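Incidencia 214: pérdida intermitente de conexión con el servidor de impresión
Sede: Tivton, planta baja
Estado: resuelta, pendiente de seguimiento
Prioridad: media
Apertura: 23 de octubre de 2024

Descripción inicial

Los puestos de administración dejan de ver las colas de impresión varias veces por jornada. El corte dura unos minutos y el servicio vuelve sin intervención. En los puestos aparece el mensaje "No se puede conectar con la impresora" y los trabajos enviados durante el corte quedan retenidos en la cola local. La navegación y el correo siguen funcionando.

Entorno

Servidor de impresión Nidico en máquina virtual, con dirección reservada por DHCP. Conmutador de acceso Fuchs de dos niveles, enlace troncal hacia el armario principal. Colas compartidas con la sede de Wodthorpe por túnel. Última modificación registrada en la red: abril, cambio de rango de la VLAN de impresión.

Registro de actuaciones

09:10. Se lanza ping continuo al servidor desde un puesto afectado. Respuesta normal, sin pérdidas.

09:42. Primer corte observado. El ping por nombre falla y el ping por IP también. Desde el armario principal el servidor responde. El problema queda acotado al tramo de acceso.

09:50. Revisión de la tabla MAC del conmutador. La dirección del servidor aparece en el puerto 15, que corresponde a una roseta de usuario. Debería aprenderse únicamente por el troncal.

10:05. La entrada vuelve al troncal y el servicio se restablece. Se activa el registro de movimientos de MAC.

10:31. Segundo corte. El registro muestra el salto troncal > puerto 15 > troncal. Se guarda la salida completa y se adjunta al expediente. 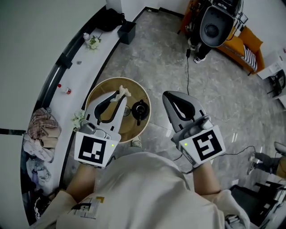 10:48. Se sigue el cableado del puerto 15. La roseta está etiquetada como libre en el plano, pero tiene enlace activo a 100 Mb/s. En el otro extremo hay un conmutador pequeño no gestionado con dos latiguillos conectados a la misma toma doble. La segunda toma termina en el puerto 29, también en la VLAN de impresión.

10:55. Bucle confirmado. Spanning tree estaba deshabilitado en los puertos de acceso desde el cambio de abril. El control de tormentas, fijado en 500 paquetes por segundo, limitaba el tráfico y por eso el fallo era intermitente.

11:02. Se retira el latiguillo del puerto 29. La MAC del servidor permanece estable en el troncal.

11:20. Se habilita spanning tree en todos los puertos de acceso, con protección BPDU. Configuración guardada en memoria permanente y copia subida al repositorio.

11:35. Se vacían las colas locales retenidas. Dos trabajos duplicados, eliminados a petición del usuario.

12:15. Sin movimientos de MAC desde la retirada del latiguillo. Impresión de prueba correcta desde Tivton y desde Wodthorpe.

Causa

Bucle de capa 2 entre los puertos 15 y 29 a través de un conmutador no gestionado, sin spanning tree en acceso.

Pendiente

Corregir el plano de rosetas de la planta baja.
Revisar la plantilla de configuración Fuchs aplicada en abril; comprobar si Wodthorpe tiene la misma omisión.
Sustituir el conmutador no gestionado o dar de alta una toma adicional.
Mantener activo el registro de movimientos de MAC hasta el cierre definitivo.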